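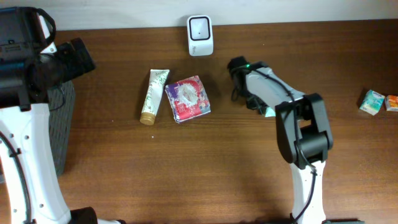 Marijke Van Rooij asked whether the small things left on the tables could be dealt with first, before the budget, and the meeting agreed to change the order.

Lomel House Residents' Association
Minutes of the meeting held 11/11/2021 in the ground floor common room
Present: 9 residents. Apologies were received from the Darier Wing.

1. Items left on tables
Several people had raised the same point by e-mail. Tubes of cream, chargers and other small household objects are put down on the wooden tables and stay there for days. It was suggested that everything be thrown out on Fridays. This was not supported. Agreed: items will go into a box on the shelf by the door and be kept until the end of the month.

2. Care of the tabletops
The two long tables were oiled in January and need doing again. A question was asked about screw caps left off tubes, as there is a greasy mark on the table nearest the window. Hiso quoted 237 dollars for both tables. Mushi has not replied. Agreed: accept the Hiso quote if Mushi has not answered by the next meeting.
Residents are asked to use a mat under anything that could scratch or leak.

3. Small appliances
Discussion of whether residents may leave their own humidifiers and speakers in the room. Two were in favor, others thought the wall outlets were already full. It was noted that a humidifier standing close to the wall could mark the paint. No decision. To be brought back with a list of outlets.

4. Budget
Balance stands at 3172 dollars. The cleaning supplies line is over by 37 dollars, mostly paper towels. The increase for next year was passed without a vote.

5. Other business
The key to the supply closet is still missing. A second copy will be cut.
A resident asked for the room to be open later on Sundays. Marijke Van Rooij will check the lease.
The minutes of the previous meeting were approved with one correction: item 4 should read "shelf," not "shelves."

Meeting closed at 8:40 p.m. Next meeting in January, date to be posted on the board.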